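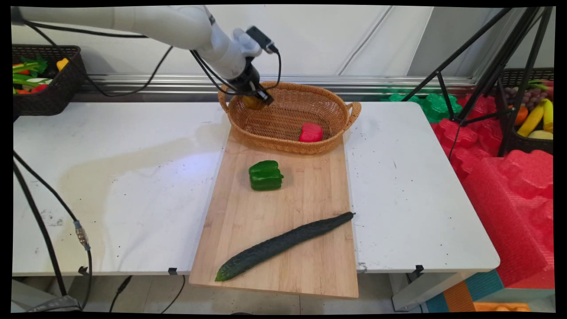
20 April 2023. Day three of the eating-at-home resolution, and the Raswood market took 45 dollars off me before I'd found the bread. The plan was soup. I own one red bell pepper's worth of enthusiasm for soup, and it looks better lying in a wicker basket than it ever will in my pot. By six I was reading the Darlow takeout menu, purely for research. Dumplings are up again. Ordered two lots and ate them standing at the sink, which I've decided still counts as home.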